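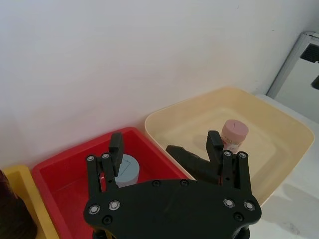 Porkdale spice swap returns, and it's bigger than ever

10/5/24

Anyone walking down the hill into Porkdale last weekend could smell the spice swap well before they reached the hall. Cumin, mostly, and then something warmer and sweeter behind it that turned out to be a big pot of mulled apple juice by the door. What a treat of a day it was!

The swap is now in its second year, and the idea is as simple as it was the first time round. You bring along the spices you bought for one recipe and never opened again, and you go home with somebody else's. Last year 154 people came through the door. This time the count was 1363, which left the organisers grinning and slightly dazed, and meant the queue for the tea hatch went past the cloakroom and halfway up the stairs.

Adjoa Kwofie, who started the whole thing after clearing out her late aunt's larder, was still weighing out grains of selim when we caught up with her shortly before closing.

"I thought we might get a few more than last time," she said. "Then I looked up at eleven o'clock and couldn't see the far wall. People have been so generous. A man gave me a whole jar of his own dried lovage and only wanted a bit of nutmeg for it."

There were 16 tables in all, sorted by the sort of cooking they belonged to, though the sorting had broken down cheerfully by lunchtime. The baking table had acquired a heap of dried chillies and the pickling table was doing a fine trade in vanilla. The curry leaf people had brought living plants as well, and every one had found a home before noon.

The demonstrations drew the biggest crowds. Juška, the little bakery on the corner of Mill Lane, showed how to make a caraway loaf from start to finish and handed out slices still warm enough to melt the butter (we had two). Their tip for tired caraway is to toast it in a dry pan over a low heat, shaking it all the time, and to take it off the moment you can smell it from an arm's length away. 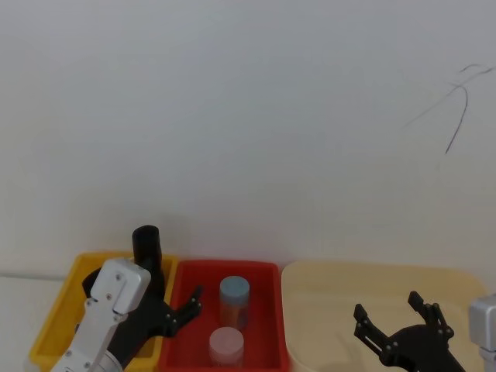 After that came a session on storage, and it was far livelier than it sounds. The main message was to keep everything out of the light and well away from the cooker, even though the shelf over the hob is where nearly all of us put it. Whole spices will keep their flavour for up to four years if they're treated kindly. Ground ones fade much sooner, so buy small amounts and write the date on the lid. If you rub a pinch between your fingers and smell next to nothing, put it on the compost.

The children had their own corner, run by the Leltutance craft club, where they made pomanders from oranges and cloves. There were a great many sore thumbs and some really lovely results, including one hedgehog. The club is hoping to do the same again at its own open day in July.

A word for the blending bench, too. Visitors could grind their own mix to take away, with old brass mortars for those who wanted the exercise and a Cuvix hand mill for those who didn't. The favourite by a mile was a Porkdale blend dreamed up on the spot — coriander seed, fennel, black pepper and a little dried orange peel. It's superb on roast carrots. We tried it the same evening and have already run out.

Money from the tea hatch and the raffle goes towards new raised beds behind the hall, which will be planted with herbs that anyone in the village can pick. Mint is getting a bed of its own, for reasons every gardener will understand, and there's talk of trying saffron crocuses along the sunny side.

Anything left over from the swap has been boxed up for the community kitchen, which cooks a hot lunch in the same building twice a week. Two scarves and a child's blue welly are waiting in the hall office. If you took home an unlabelled bag of something dark red from the end table, it's smoked paprika, and it's the hot kind.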